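How to test a household cleaner before you believe the label

By Yutong Fan
Updated 2025-07-07

I have a shelf of half-used bottles that were all going to change my life. Most of them did about what dish soap does. These days I run every new cleaner through the same small test before it gets a permanent spot, and I'd suggest you do too, whatever the ad says.

What you need

The new cleaner, in the smallest size sold
Plain dish soap
Warm tap water
Three identical white cloths
Masking tape and a pen
A stain you don't care about

Step 1. Read the back, not the front

The front of a bottle is advertising. The back tells you how long to leave the stuff on, and that number matters. A spray I tried from Kelleck said "instant" on the front and asked for 17 minutes on the back. Leave a wet patch of dish soap alone for 17 minutes and you'll be impressed with that as well.

Check the dilution while you're there. If a concentrate says it makes 1000 ml, measure it. A "capful" means nothing when every cap is a different size.

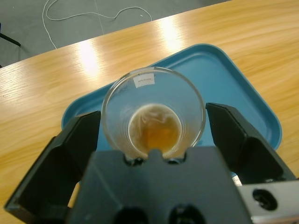 Write down what the label tells you to avoid. Some bottles that claim to work on every surface have a list of exceptions in tiny type, and stone, aluminum and unsealed wood are usually on it. Never mix two cleaners to see if they work better together. Bleach with vinegar or ammonia gives off gas that can hurt you.

Step 2. Make the same mess three times

Mark off three squares with tape. Put the same amount of the same stain in each one. Cold tea works, and so does a dab of cooking oil. Let all three sit for 40 minutes. A fresh spill proves very little, as any damp rag will lift it.

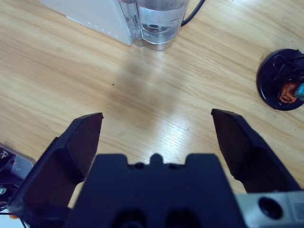 Pick the test surface with some care. Start somewhere hidden, like the underside of a shelf, and move to the open only if nothing bad happens. Dark, glossy counters are too forgiving with tea – you can't see half of what's left. A pale blond wood like this tabletop, with the grain this easy to see, is a much harsher judge of tea and of the cleaner itself, so check the finish first and do it on a scrap if you have one.

Step 3. Clean all three the same way

Square one gets water. Square two gets dish soap and water. Square three gets the new product. Use the wait time from the label for all of them, then wipe each square ten times with its own cloth. It's tempting to rub harder on the one you paid for. Have someone else do the wiping if you can. My neighbor Martti Salminen did mine in May and didn't know which was which.

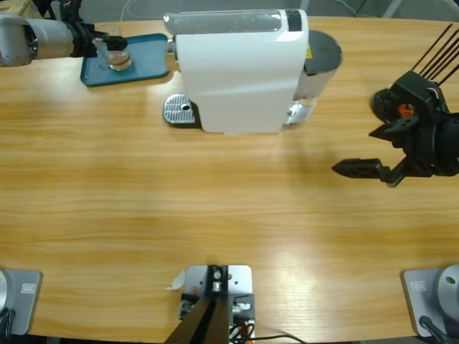

Step 4. Wait, then look again

Let everything dry and come back the next day. Wet surfaces all look clean. Look from a low angle with a lamp on, and run a finger across each square. Tackiness means the product left something behind – I've had this most often with sprays that promise a "protective shine."

Step 5. Decide

If you can't tell squares two and three apart, keep the dish soap and return the bottle if the store will let you. If three is better, try it once more on a different stain before you buy the large size. One good result could be luck.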